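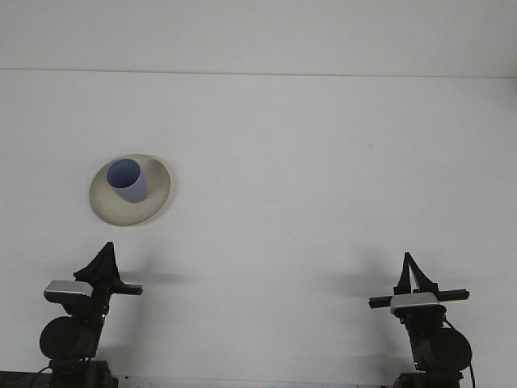
Enlace interno

Llamamos enlace interno al que lleva de una página a otra dentro del mismo sitio web. Parece poca cosa, lo sé, y yo mismo lo tuve abandonado durante años, pero es de los temas que más me gusta contar en esta enciclopedia casera de marketing digital.

Para qué sirve

Los buscadores descubren páginas siguiendo enlaces. Si publicas un artículo y no lo enlazas desde ningún sitio, se queda huérfano (así se dice en la jerga, página huérfana) y puede tardar muchísimo en aparecer en los resultados. Al lector también le viene bien: termina una página y encuentra otra que le interesa.

Cuando revisé la web de Varnska, una tienda de menaje, salieron 1168 páginas y a bastantes solo se llegaba con el buscador interno. ¡Una pena, con lo bien escritas que estaban las fichas!
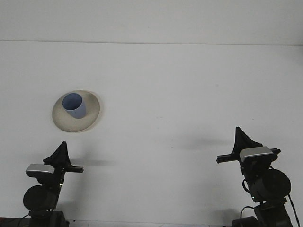 El texto ancla

Es la parte visible del enlace, las palabras sobre las que se pulsa. Yo procuro que anuncien el destino: «guía de tallas» le dice algo a quien lee, mientras que «pinche aquí» no le dice nada. Tampoco conviene repetir siempre la misma frase exacta – queda forzado y cansa.

Cuántos poner

No hay un número oficial. Mi amigo Aurelio Ibarra pone 8 en sus artículos largos y yo suelo quedarme en tres o cuatro, según lo que pida el texto. Eso sí, con 30 en una página corta ya no sé ni dónde mirar.

Véase también: página huérfana, mapa del sitio, migas de pan, enlace entrante.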